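The drawer of things without a name
A conversation with Khanyisile Van der Merwe of Larkero

When I arrive at Larkero, at half past nine in the morning, Khanyisile Van der Merwe is trying to open a suitcase. It was left at the door during the night, it has a lock with numbers, and she has already tried the obvious ones. "People give us a suitcase and forget to give the number," she says. "So I sit down with my coffee and begin from zero." She doesn't look unhappy about it.

Larkero is the reuse shop of Perkton. It occupies a former tyre warehouse behind the bus station, and it sells furniture, kitchen goods, lamps, books and clothes. Most visitors know it for the furniture. I came for a smaller department, the back room where the loose things go: everything that arrives at the bottom of a box, in the pocket of a coat, or between the cushions of a sofa. Van der Merwe has been in charge of this room for six years. Before that she was selling train tickets.

"At the ticket window I was looking at hands all day," she tells me. "Hands and coins. I think I got used to small things there. When I started in the shop they put me with the wardrobes, and I was bored. A wardrobe you understand in one minute."

The work has a simple order. A box is emptied into a bin, the bin goes on a table, and what is inside is divided. Broken glass and batteries come out first. Then clothes pegs go to clothes pegs and keys go to keys. Toys are the biggest group, and she divides them again into what can be sold in a bag, what belongs to a set, and what must wait.

"Waiting is the important part," she says. "A puzzle piece comes in March and the puzzle comes in September. If you threw away the piece in April, you have a puzzle with a hole, and nobody buys a puzzle with a hole."

I ask her how often this really happens.

"Not often. Maybe every second month. But when it happens I am happy until the evening."

For the waiting she has a system of drawers, which came from a pharmacy that closed in Irnar. The shop wanted to sell the cabinet, and a dealer had already offered 680 for it. She asked to keep it for one winter. That was four winters ago. There are 42 drawers and each has a paper label in her handwriting. I read some of them while she is talking with a colleague: wheels, small. Wheels, not small. Lids. Dice and similar. Doll shoes, left. Doll shoes, right. Chess, white. Chess, black. Chess, other.

"What is chess, other?" I ask.

She opens it. There is a red king, a knight made from some kind of stone, and a piece which both of us turn in our fingers without deciding. "It could be from a salt cellar," she says, and puts it back under chess.

The colleague is Edin Dimitriou, who drives the van. He has his own opinion about the drawers. According to him, half of them could go to recycling tomorrow and the shop would not notice. He tells me this in front of her, in a friendly way, and it's clear that they have had this discussion many times.

"Edin carries pianos," she says. "For him, a thing which you cannot drop on your foot is not a thing."

"Tell her about the ladder," says Dimitriou, meaning me. But she doesn't want to tell me about the ladder, and he goes out to load a bed for Koppel.

We move to the long table. Van der Merwe likes to sort standing, with the window at her left side. She wears no gloves if she can avoid them, as she says that the fingers recognise a thing before the eyes do. She shows me with a bag of building blocks. With eyes closed she can separate two makes of block that look the same to me. One has a sharper edge, she explains, and the other is a little bit heavier at one side. I try it also and I make mistakes with nearly all of them.

Blocks are a subject on which she can speak for a long time. They come in nearly every toy box, and almost never as a full set. Families keep the set complete for a year, then one goes under the fridge and one goes to the grandmother, and after that the rest is mixed with whatever the child loves at that moment. She has found blocks in a sugar bowl, in a boot and inside a clarinet.

"A box of toys is not toys," she says. "It is a house that was tidied in a hurry. Someone took the arm like this" (she makes a wide movement across the table) "and everything which was on the floor went in. So you get the block, and you get also the spoon, the hair clip, the father's glasses."

Does she try to give such things back? Sometimes, she says, when the box came with a name. Sunglasses with ordinary lenses she will hang in the shop after two months. Glasses made for somebody's eyes go to an optician in the town who collects them. Wedding rings, letters and photographs are locked in the office, and for these Sorcha Nic Aodha, who manages the shop, writes to people herself. Once a man came from Irnar for a letter and bought a table on the same visit.

The prices in the back room are low. A bag of mixed blocks costs the same as a coffee from the machine. I wonder if the hours spent on such a bag can be justified, and I ask this question carefully. She isn't offended.

"If you calculate my hour, then no. Krešimir calculated it one time." She means Krešimir Živković, who does the books. "He came with a paper and on the paper was the number 2197. This was what the small things brought in one year. He said, Khanyisile, the sofas make this in a good month. I said, yes, but who comes to look at the sofas? The parents come. And why do the parents come? The child wants to look in the bags."

Živković, when I meet him later at the till, confirms the number and also the conversation. He adds that he was beaten in the argument, and that his own daughter was one of the children with the bags.

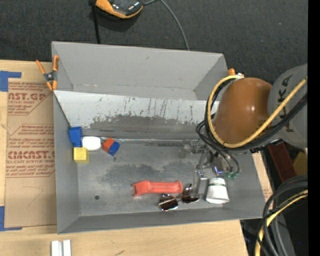 Mixed bins are the part of the work which Van der Merwe likes most, and she becomes visibly quicker when we speak about them. Her rule is to look for one full minute before touching. Things that lie close together often have a reason, she believes, even if the reason is only that they are of the same weight. In the big grey bin a blue block leans at the wall with a yellow one just below it, and a smaller one in red and blue lies tilted close by. These she calls the easy corner. A pair of open sunglasses is also easy. What interests her is the long coral-red piece of plastic, with ridges in the middle, a wide notched end at the left and a rounded one at the right.

"You see, this one has a direction," she says. "It has a head and it has a tail. Somebody designed the head to go into something, or to hold something. I can think of five things and I don't believe any of them."

I suggest that it's part of a toy. She says that everybody suggests this when a thing has a nice colour. If the same thing were grey, I would say that it is part of a vacuum cleaner. I have to admit she is right about me.

For such cases there is the last drawer of the pharmacy cabinet, at the bottom on the right. Its label says only "?". Visitors are allowed to look through it, and if somebody can say with certainty what a thing is, they may take it home for free. This rule was the idea of Jasmina Kneževič, a retired dental nurse who helps in the room and who has solved more of the pieces than any visitor. She recognised the foot of a sewing machine, the key for a radiator, and a small hook that is used for buttoning gloves. Since the rule was made, the drawer has been emptied only once, by mistake, when a new person thought it was rubbish. Van der Merwe spent the afternoon at the container and got back around 30 of the pieces.

"Did you miss any?" I ask.

"One. A little brass thing with two holes. I still draw it sometimes when I am on the telephone."

She has had offers to move. Nic Aodha would like her to take over the furniture hall, with more pay and a room with heating. She has thought about it seriously, mostly because of the heating. Her condition was that the cabinet comes with her, and the furniture hall has no free wall that is wide enough. They are still talking.

Before I leave, she goes back to the suitcase. She has reached the numbers that begin with four. I ask what she hopes to find in it, and she thinks for some time with her thumb on the lock.

"Shirts," she says. "It will be shirts. But in the pocket at the side there is something that moves."

The back room at Larkero is open to visitors in the mornings. The entrance is through the shop, past the lamps.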